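About Indley

Home Our Materials For Schools About Us Contact

We make and sell plain things for small children to handle: boards, trays, and colored blocks in a handful of shapes. We have a workshop in Bisora and a storeroom that is too small for it. If you came to this page looking for a story about how play will change your child's brain in 12 weeks, we don't have one, and we would be careful with anybody who does.

How we got started

Indley began as a reseller. For several years we imported sorting sets and activity kits and passed them on to preschools, and we read a lot of packaging. The packaging promised early math, spatial reasoning, emotional balance, and, on one memorable box, leadership. Inside was usually a bag of shapes, which was the part the children wanted. The booklet went in a drawer.

After a while we started to wonder what the booklet was for. We asked the schools that bought from us, and most of them said they had never opened it. So we dropped the kits, kept the shapes, and began making our own boards in a space we rented from Sundqvist, a furniture shop that was winding down its chair business. The first run was 300 boards. A good number of those warped, and we took them back.

What we think about blocks

We like a small set. Our catalog used to list a bucket of 400 pieces and it sold well, mostly to adults. In classrooms it got poured out, walked on, and swept up again. A child with a heart, a star, a cube, and a couple of cylinders will look at each one, turn it over, stand it up, try it against another. We can't prove that this is better for anyone. It is easier to tidy, and we have watched it hold a four-year-old's attention through most of a rainy morning.

We also don't agree with the idea that every color has to mean something. Some systems make the red pieces one value and the blue pieces another, and then you need a chart. In our range a red star and a red cylinder are both red, and that is the end of the matter. Teachers who want to sort by color can. Teachers who want to sort by shape can do that too, and then have the argument with the class about where the cube goes.

What we think about boards

A board gives the work a place. We were doubtful about this ourselves, because it sounds like the kind of thing a catalog would say, and for our first two years we sold the blocks with no board at all. Then the Kinon school asked for something to put under them so the pieces would stop ending up on the carpet. A cutting board did the job, so we started from there. Ours are strips of maple glued side by side, and no two come out with quite the same stripes. Customers sometimes write to ask whether the darker strips are a fault. They aren't. Maple comes that way.

Please don't put them in the dishwasher. Wipe them, stand them on edge, let them dry. We replace warped boards in the first year, but we do ask about the dishwasher.

What we don't do

We don't sell levels, stages, or certificates. We don't run a subscription. We have been asked several times to make an app that goes with the blocks, and each time we have asked what the app would do, and the answers have been thin. We don't put ages on the box beyond the one for small parts, which we take seriously.

We don't claim research we haven't got. A few visitors have told us we'd sell more if we did, and they are probably right.

Where we are now

Last November we packed our order number 2000, which went to a church preschool and arrived with one cylinder missing. (We sent it on.) Spare pieces can be bought one at a time, any shape, any color, and shipping is the same however few you need. Schools can borrow a set for a month before deciding. Some send it back, and we would like to hear why.

The workshop is 900 square feet and open to visitors by arrangement. Write first, as the front door is hard to find and the bell is unreliable.

Page last updated 2022-07-02
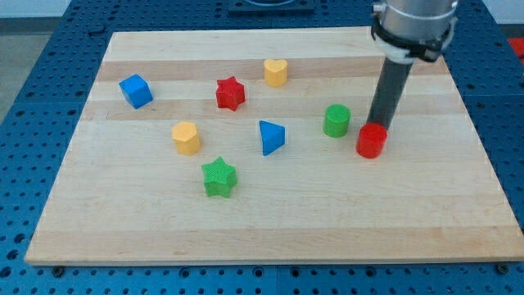
Visitors who write to us should say how many are coming. Groups from schools are welcome in the mornings, and there is parking behind the building — not much of it, and the delivery van gets the space by the gate.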